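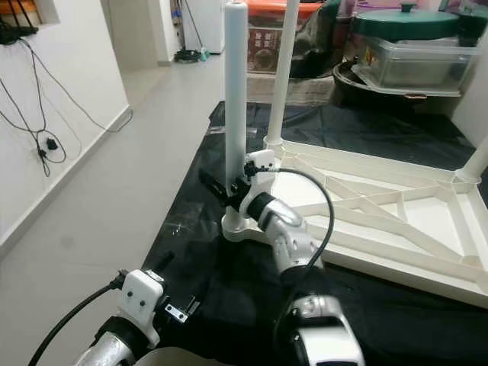 Juška wrote to us after the first release that a machine which needs a whole afternoon for one small table is not yet doing a chore, it is only practising one. We kept this remark in mind when we prepared the second release, and the numbers below are given so that readers can judge for themselves.

Finden Table Set, release 2

Contents
68 recordings of two-arm furniture work, mostly fitting legs to a plastic table which lies with its underside up. 50 are for training and the rest for testing. All were made in a flat in July, with the usual household things left where they were.

What is labelled
Each recording is divided into steps: reach, grip, lift, line up, insert, let go. The "line up" step has its own notes, as most of the trouble is there. A leg that leans by a few degrees will stop at the mouth of the socket, and pushing harder does not help.
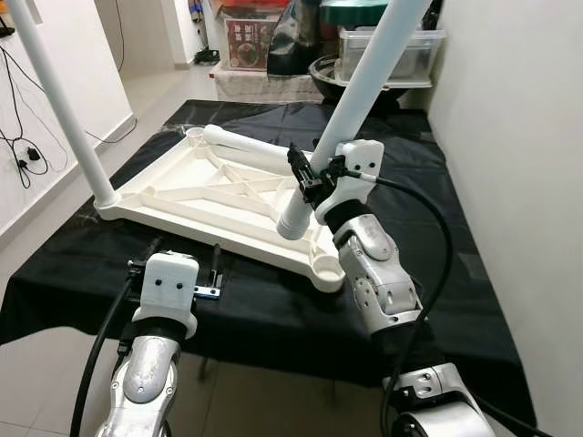
For the test part we count a leg as fitted only if it stays upright after both grippers are open. By this rule 27 legs were fitted in the test part without help from a person. The time limit is 10 minutes per leg -- very generous, I think, when a person needs a few seconds.

Known problems
Only one model of table was used. Gripper force is missing in the earliest files. The step labels were made by one person and checked by another, but the border between "line up" and "insert" is still a matter of taste.

Folders
train/ and test/ hold the recordings, notes/ holds the step labels as text. Files from the Deltuvier arm controller are kept in raw/ and can be read with the Konance tools, version 2 or later.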